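Site Visits

The Batby plant in Flestine packs sample kits for flooring and tile dealers, and on Wednesday, June 11, 2025, it let visitors in for the afternoon. I went mainly to see what had changed since January, when the first arms started on the sorting tables.

There are 135 people on the day shift. The tour began in the packing hall, where kits used to be filled by hand from open bins. A packer was expected to finish 200 kits a shift, and most of the complaints were about wrists and shoulders. Now the arms place the pieces and the packers check, close and label.

New layouts are tried out in simulation before they reach the hall. Two former packers do this work full time, after a training course run by Hulton.
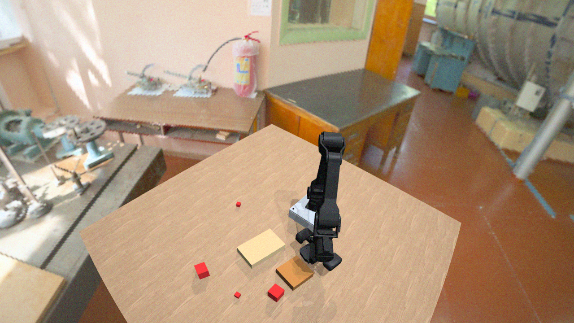
AT THE TEST TABLE

The black arm has its gripper open and low, next to the thin orange-brown slab. The red cubes come in two sizes, and the operators said the tiny ones take the most work to set up. A layout has to get through 100 trial runs before the hall will take it.

Pay was the first question from our group. Test operators earn more than packers, but there are few of those jobs and the waiting list is long. The older line, called Vik, is still packed by hand and will stay that way through next year.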